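Speaker notes: Getting People to Drink Water at Work
Chak-lun Yeh, Riltberg spring wellness lunch, May 9, 2025

Slide 1
Hi everybody, grab a sandwich, I'll talk while you chew. Thank the Sovton folks for the room (don't forget this time!). Ask who's had coffee today. Then ask who's had water. Wait for the guilty laugh.

Slide 2: how I got into this
Tell the headache story, short version. I was getting one every afternoon and blaming my monitor, my chair, my boss. Then I wrote down what I drank for 5 days and it was coffee, coffee, tea, half a soda. I'm not a doctor, say that out loud, and if you've got kidney or heart stuff please listen to yours and not to me.

Slide 3: the Brorach office
This is my favorite part so slow down. There were 16 of us on that floor and the only tap was down the hall past the copier, so you had to really want it. We moved a pitcher to the end of the big table in October and people just started pouring. No posters, no app, no points. Somebody put cucumber in it and I still have opinions about that.

Slide 4: what flopped
The giant bottles with the hour marks on the side. Everybody loved them for two weeks, then they turned into pencil holders. Reminder emails, oh boy. Pause here, somebody always has a worse one.

Slide 5: cups
Paper cups are fine, but I drink more from a real glass and so do most people I've asked. Keep them out where folks can reach them, and close to the water.
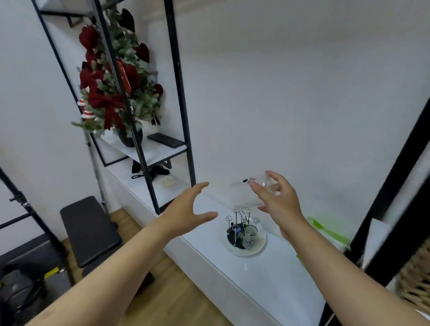

Clear glasses and a round drying rack on a white cabinet top.

Rinse, flip it over, go back to your desk. If I'm running late skip the dish soap bit.

Slide 6: try this
Have a glass before the first coffee and one with lunch. Start with those two and see how the week goes. Questions, then point people to the sign-up sheet by the door.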